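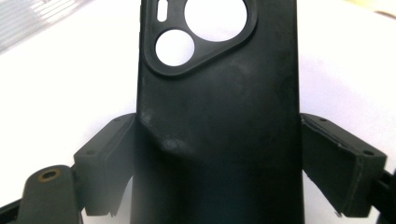
A black phone case, seen from the back

The email came while Ewan Ellery was eating cereal over the sink, and he read it four times before he let himself yell. Lutolmont College had picked his mural! His mural, the one with the river running up the library stairs and turning into birds at the top.

He called Santosh first, of course.

"Say it slower," said Santosh, who had lent him the good brushes and half a desk all spring.

"They got 800 votes in. Mine won. They're giving me 2000 dollars and the whole stairwell, and I have to be done by August."

"The whole stairwell? Even the weird corner?"

"Even the weird corner!"

By noon he was standing in it, tape measure in hand, grinning at a blank wall. It was bigger than he remembered - so much bigger - and it had a pipe he had never noticed. Fine. The pipe could be a heron. A heron would be wonderful there, all leg.

Professor Dalgleish came down from the second floor with a stack of books under his chin and stopped on the landing.

"You're the bird fellow."

"I'm the bird fellow," said Ewan, and loved how it sounded.

"I've walked up these stairs for most of my working life," said Dalgleish. "Put something good by the ninth step. That's where I run out of breath."

Ewan sat down on the ninth step after he'd gone and looked at what there was to see from it. Paint, a light switch, a strip of window. He got out his pencil and drew a kingfisher right on the wall, small and fast, with its beak pointing up toward the next floor.

Then he called Santosh back to ask if he owned a ladder.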